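Clearing out the dish cupboard this week. Thread, mostly so I remember what I decided.

The cupboard is 80 cm wide and has one fixed shelf. Everything on it was stacked, so to get to any bowl you had to lift three others. I took all of it out and put it back one thing at a time.

First rule: if it hasn't been used since May, it goes in the box for the hall. The box filled up faster than I expected. Two gravy boats went in. I own one gravy recipe.

Second rule: no stacking different shapes. Bowls with bowls, plates with plates. The Slaoui serving dishes are oval and fit nothing, so they live on top of the fridge now.

The part I kept going back and forth on was the small dark bowl and the black wire stand. The bowl is too nice to be at the bottom of a pile and too small to hold much. The stand came in a job lot from Meltcombe with 9 saucers I didn't want.

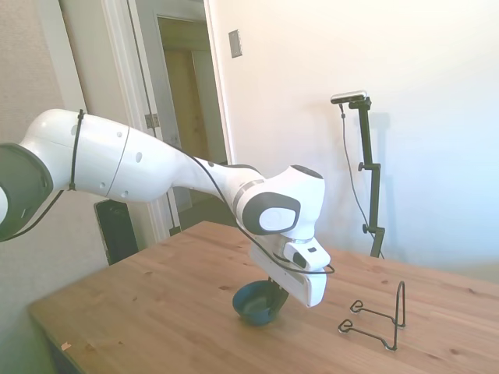 Leanne Birkett
Fendstead · kitchens, cupboards, small repairs

Pine table is where I try things out before they go on the shelf. The knots are good for lining things up, and if something looks wrong on bare wood it will look worse in a full cupboard.

People asked about the color of the bowl. I call it dark teal. Magdy Benjelloun says navy. It depends on the light and I'm not going to argue about it for a second day.

How the stand is meant to work: the feet go flat, the little hooks at the front stop the plate from sliding, and the tall part at the back takes the lean. It's thin bent wire, so there's not much weight to it.

A dinner plate on it is fine. A shallow bowl is fine if the rim catches on the hooks. A deep bowl wants to roll forward, so check before you let go. I use a folded dish towel underneath when I'm testing.

Magdy's suggestion was to lay the stand down and forget about plates altogether – just store it flat behind the bowls until the holidays. It does take up less height that way.
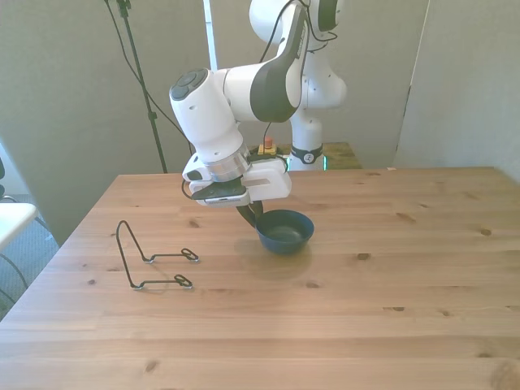 Stand on its side, bowl to the right of it.

It doesn't save as much room as you'd think. Lying down, the tall loop sticks out one way and the feet stick out the other, and anything you put near it gets hooked. Upright it has a smaller footprint.

So the stand is going upright at the left end of the shelf with one Girkevine plate on it. The bowl goes beside it, by itself, nothing inside. I'll put garlic in it eventually.

If you're doing this at home, measure the shelf height first. Mine has 20 cm of clearance at the back and slightly less at the front where the door frame comes down. A large plate on a stand may need more than that.

Also wipe the shelf before you put anything back. I skipped it the first time and had to take everything out again.

Still undecided: mugs. There are too many and they all belong to somebody's memory of something. Separate thread.

The hall box goes to the swap shelf in Fendstead tomorrow morning. If you want the gravy boats, message me before 10.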